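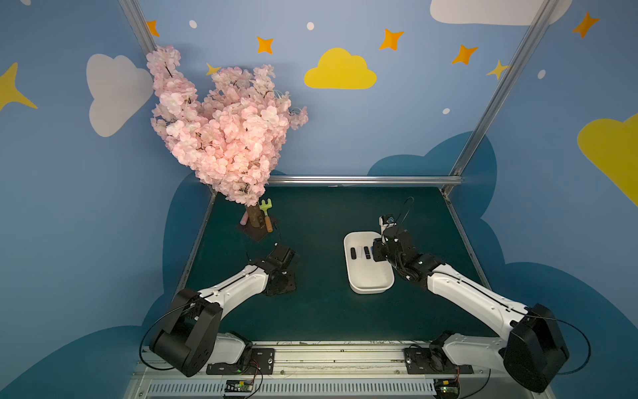
Artificial cherry blossom tree on a square base mat, with toy garden rake and white tray, on a teal-green tabletop.

CLARNCOMBE, 2022-10-21 -- Birkett, a maker of tabletop display scenery, has added an artificial cherry blossom tree to its Grullow line of miniature garden settings. The tree is intended for store counters, classrooms and model displays.

The tree has a short, thick brown trunk and dense clusters of pale pink flowers with lighter centers. It stands on a dark square base mat. The crown is wide for the size of the trunk, and blossoms may extend past the back edge of a narrow table. Birkett recommends placing the mat at least 2 inches in from any edge and loading the base before the crown is opened out.

Accessories are sold separately. They include a toy garden rake with a light-green head and an orange handle, and a white plastic tray with low walls and rounded corners for holding small parts during setup. The rake can be leaned against the trunk or laid on the mat.

Flower clusters are attached by hand at the Pranon workshop and can be replaced one at a time. Each tree ships with up to 25 spare clusters. Dust should be removed with a soft, dry brush; water and spray cleaners will loosen the adhesive.

A first run of 300 trees was completed in September. Total output for the Grullow line is planned at 3,000 pieces, including accessories. Orders from existing trade accounts will be filled first -- new accounts can be opened through the Clarncombe sales office.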